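스테티어 소개

처음 오신 분께

회사 소개 페이지를 끝까지 읽는 사람이 얼마나 되는지 저는 늘 의심스러웠습니다. 대개는 전화번호를 찾으러 들어왔다가 첫 줄의 '고객 감동'에서 나가 버리지요. 그래도 거래처에서 자꾸 소개 페이지가 왜 비어 있느냐고 물어 와서 씁니다. 전화번호는 맨 아래에 있습니다.

스테티어(Stetier)는 어린이집, 초등학교, 소규모 공공도서관에 들어가는 교구와 완구를 대신 써 보고 평가서를 내는 회사입니다. 만들지 않고 팔지도 않습니다. 구매 담당자가 카탈로그를 펴 놓고 망설일 때 옆에서 "그 문구는 근거가 없습니다"라고 말하는 일로 먹고삽니다. 듣기 좋은 직업은 아닙니다. 제조사 쪽에서 보낸 항의 메일만 따로 모아 두는 폴더가 있습니다.

어떻게 시작했나

시작은 하르트무트 라인홀츠와 욜린 판아커르 두 사람이었습니다. 라인홀츠는 완구 유통 쪽에서 오래 일했고, 판아커르는 학교에서 교구 예산을 짜던 사람입니다. 한 사람은 포장 상자에 '두뇌 발달'을 찍어 넣는 회의에 앉아 있었고, 한 사람은 그 상자를 예산서에 올렸습니다. 둘이 만나서 맞춰 보니 회의실에서 그 문구의 출처를 물은 사람이 없었고, 학교에서도 마찬가지였다고 합니다.

회사 이름에 깊은 뜻이 있느냐는 질문을 가끔 받습니다. 없습니다. 등록이 가능한 이름 가운데 발음하기 쉬운 것을 골랐습니다. 창업자의 철학이 담긴 이름이라고 쓰면 더 그럴듯하겠지만, 남의 과장을 지적하는 회사가 자기 이름부터 부풀리기는 곤란합니다.

첫 평가서는 그라눔(Granum)이라는 모래놀이 세트에 관한 것이었습니다. 지금 다시 읽으면 문장이 장황하고 표도 엉성합니다. 결론은 지금도 바꿀 생각이 없습니다. 모래는 모래였고, 설명서에 적힌 '정서 안정 효과'는 저희가 제조사에 세 번 문의하고도 근거 자료를 받지 못했습니다. 아이들은 잘 놀았습니다. 그건 평가서에 그대로 적었습니다.

하는 일

의뢰가 들어오면 제품을 저희 돈으로 삽니다. 제조사가 보내 주는 견본은 받지 않습니다. 견본은 언제나 상태가 좋은 법이니까요. 그다음 설명서와 광고 문구를 한 줄씩 떼어 놓고, 확인할 수 있는 주장과 확인할 수 없는 주장을 나눕니다. '물세척 가능'은 확인할 수 있습니다. '창의력을 깨웁니다'는 확인할 방법이 없으니 평가 대상에서 빼고, 뺐다는 사실을 적습니다.

확인할 수 있는 것은 직접 해 봅니다. 씻고, 떨어뜨리고, 햇빛이 드는 창가에 두고, 교실에 보냅니다. 교실에서는 담임 선생님이 기록지를 씁니다. 기록지 양식은 도므니카 부쿠르가 만들었는데, 원래는 네 쪽이었다가 선생님들이 안 쓴다는 것을 알고 한 쪽으로 줄였습니다. 줄인 뒤에도 빈칸이 꽤 돌아옵니다. 빈칸은 빈칸으로 집계합니다.

지금까지 평가한 제품은 1,558종입니다. 이 숫자를 첫 화면에 크게 띄우자는 의견이 있었지만 반대가 많았습니다. 숫자가 크다고 평가가 정확해지지는 않습니다. 초기에 낸 평가서 중에는 제품이 단종되어 쓸모가 없어진 것도 많고, 저희가 틀려서 고친 것도 있습니다. 정정 목록은 자료실에 공개되어 있고, 프레리히스(Frerichs) 자석 블록 건이 그중 가장 부끄러운 사례입니다. 저희가 옛 모델을 사 놓고 새 모델이라고 썼습니다.

비용에 대하여

기본 평가는 한 건에 900유로입니다. 비싸다는 말을 자주 듣고, 작은 어린이집에는 실제로 비쌉니다. 그래서 같은 제품을 궁금해하는 기관끼리 묶어서 나누어 내는 방식을 권합니다. 현재 공동 의뢰에 참여하는 기관은 50곳이 넘습니다. 할인 행사는 하지 않습니다. 상시 할인을 하는 곳의 정가를 저희는 믿지 않고, 남에게도 그런 정가를 내밀고 싶지 않습니다.

제조사의 의뢰는 받지 않습니다. 이 부분에서 저희 말을 그대로 믿으실 필요는 없습니다. 매년 수입 내역을 기관 종류별로 나누어 올려 두니 직접 보시기 바랍니다. 물론 그 내역도 저희가 작성한 것이라고 따지는 분이 계셨고, 맞는 말씀이어서 그 뒤로는 외부 회계사의 확인서를 함께 올립니다.

일하는 사람들

하르트무트 라인홀츠. 공동 창업자. 유통과 가격 조사를 맡습니다. 할인율이라는 단어를 싫어합니다.

욜린 판아커르. 공동 창업자. 학교와 도서관 상담을 맡고, 모든 평가서의 마지막 교정을 봅니다. '매우'와 '획기적'은 이 단계에서 지워집니다.

물루게타 테쇼메. 재질과 내구성 시험 담당. 말랑한 소재로 된 장난감, 특히 쥐고 누르는 종류에 대해서는 사내에서 가장 까다롭습니다.

도므니카 부쿠르. 교실 기록 담당. 전직 유치원 교사이고, 교실에서 통하지 않을 제품을 상자만 보고 골라낼 수 있다고 주장합니다. 저희는 이 주장도 검증해 보았는데 적중률은 본인 말보다 낮았습니다.

파시타 암브로시오. 자료실과 이 홈페이지를 관리합니다. 이 글의 초안이 두 배 길었던 것을 아는 유일한 사람입니다.

저희가 믿지 않는 것들

'감각 발달'이라는 말이 요즘 가장 자주 걸립니다. 아이가 무언가를 만지면 감각을 쓰는 것은 당연합니다. 숟가락을 쥐어도 그렇고 양말을 벗어도 그렇습니다. 그 당연한 일을 상자에 인쇄해 값을 올려 받는 제품이 너무 많습니다. 말랑말랑한 것, 울퉁불퉁한 것, 손에 쥐면 모양이 변할 것 같은 것은 특히 이 문구를 달고 나옵니다.
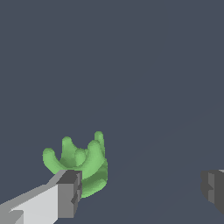

그런 제품에 저희가 묻는 것은 단순합니다. 어떤 연령의 아이를 대상으로, 무엇과 비교해서, 얼마 동안 관찰한 결과인가. 세 가지에 모두 답한 제조사는 드뭅니다. 프로덤(Prodham)의 촉각 교구 시리즈는 답변서를 보내오기는 했는데, 읽어 보니 비교 대상이 '교구를 전혀 주지 않은 집단'이었습니다. 빈손보다 낫다는 결과로 저희 고객을 설득하기는 어렵습니다.

오해가 없도록 덧붙이면, 저희는 장난감을 싫어하지 않습니다. 재미있으면 사면 됩니다. 재미는 충분한 구매 사유인데 예산서에는 그렇게 쓸 수가 없으니 다들 '발달'을 빌려 옵니다. 예산서 양식이 바뀌면 저희 일감의 상당 부분이 없어질 것이고, 그렇게 되면 다른 일을 찾겠습니다.

'친환경'도 비슷합니다. 제품이 친환경인지 포장이 친환경인지, 아니면 상자에 나뭇잎 그림이 있을 뿐인지부터 구분해 달라고 요청합니다. 수상 경력도 점수에 넣지 않습니다. 참가비를 내면 대부분이 무언가를 받는 상이 있습니다.

저희도 의심해 주십시오

평가서에는 언제나 한계 항목이 붙습니다. 교실 몇 곳에서 몇 주 써 본 결과로 모든 교실을 말할 수는 없습니다. 안전 인증은 저희 업무가 아니며, 저희 평가서는 법정 시험 성적서를 대신하지 못합니다. 이 점을 모르고 의뢰하시는 분이 아직도 계셔서 계약서 첫 장에 옮겨 적었습니다.

평가 결과에 이견이 있으면 제조사든 교사든 학부모든 글로 보내 주십시오. 근거가 있으면 고치고, 고친 날짜와 고친 내용을 남깁니다. 근거 없이 화만 나신 경우에도 답장은 드립니다. 다만 짧습니다.

연락

전화 상담은 평일 오전 9시부터 오후 4시까지입니다. 일요일에 온 메일은 다음 날 읽습니다. 7월에는 교실 기록이 들어오지 않아 평가 일정이 늦어집니다. 신학기 구매에 맞추려면 그 전에 의뢰하셔야 합니다. 전화번호와 의뢰서 양식은 페이지 하단에 있습니다.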